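Nutton Snack Table – Minutes, March

1. Stock. Opening count of wrapped bars was 79; closing count was 78. The Brotness order stands at 100 and will be split over 2 deliveries.

2. Table. The plank table stays in use. Seams are to be brushed out before bars are set down. The orange bowl remains on the left half – no second bowl will be bought.

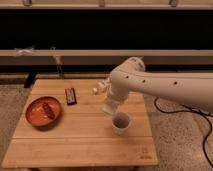
The member from Liem objected that one bowl is too shallow for a full serving and asked that the Elus tray be brought back on busy mornings. The point was noted. Trial of the tray agreed until the next meeting.

3. Wrappers. Torn wrappers go in the bin by the door. Bars with split seals are to be set aside and logged.

Meeting closed at 4:10 p.m.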